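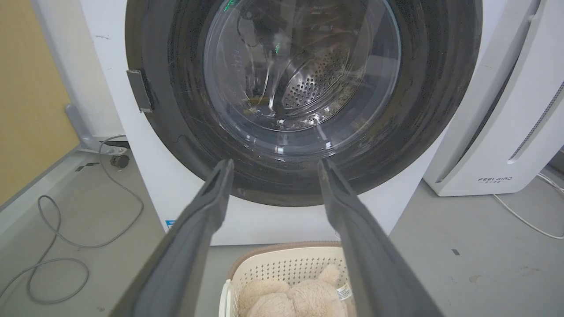
Polishchuk wanted to know whether the handle was being found from colour or from depth, as the two fail in different ways on a glass door. That was in the comments, and I have put the details in below. I've also edited the title.

Handle pose jumps when the gripper gets near a washing machine door

Posted by Nestatden

I'm writing the approach step for opening a front loader with a wrist camera. The machine is white, the door has a dark ring with clear domed glass in the middle, and the handle is a grey piece on the left side of the ring. The pose comes from depth. I segment the handle in the colour image, take the depth points under the mask, fit a plane and put the grasp frame at its centre.

From further back it's fine. At 300 mm the estimate is steady enough to plan on. As the arm closes in, the estimate starts sliding towards the glass and the plane normal swings round, and then the planner either replans over and over or gives up. The log for one approach had 77 replans in it before I stopped it.

Things I have tried: a tighter mask, a median filter on the depth, and turning the room lights down. The lights made a small difference. The hand-eye calibration was redone in July and checks out on a flat board.

Is there a sensible way to stop this, or do I need a different sensor?

Jurkar

Don't buy a sensor yet. Two separate things are probably going on.

The first is the glass. Depth on a curved clear door is mostly rubbish. Some pixels return the drum behind it, some return a reflection, and some return nothing and get filled in by the driver. If your mask spills over the ring by even a little, or if hole filling is on, those values leak into the handle. Turn hole filling off. Erode the mask by a few pixels before you take points from it, and throw away anything well behind the nearest part of the ring.

The second is that you are fitting a plane to a small raised part, with fewer good points the closer you get. Fit the plane to the dark ring instead. It is big and it surrounds the handle. Fit an ellipse to its outer edge in the colour image, since dark against white is an easy edge, then get the door plane from the ring points with RANSAC. Place the handle as a fixed offset in that door frame. The offset you measure once per machine.

Then stop updating. Take the pose at your standoff, average it over a second or so, lock it, and do the last part as a straight Cartesian move with a force limit. There is no need to replan at that distance - the door isn't going anywhere.

Also check that your own fingers are masked out. On a wrist camera they sit in view the whole time, and when they overlap the ring their depth points will drag the fit.

Plinum

had the same with a microwave. minimum range of the camera, look it up on the data sheet. closer than that the numbers mean nothing

Nestatden

Thanks both. Hole filling was on, and I hadn't masked the fingers at all. With those two fixed and the plane taken from the ring, the normal stays put down to the standoff. I've locked the pose there as Jurkar suggested. Plinum is right about the range as well, the last stretch was under the minimum.

Still to sort out is the force limit on the straight move, which trips early. I'll post that separately.

Edited Nov 21, 2020
Viewed 3,047 times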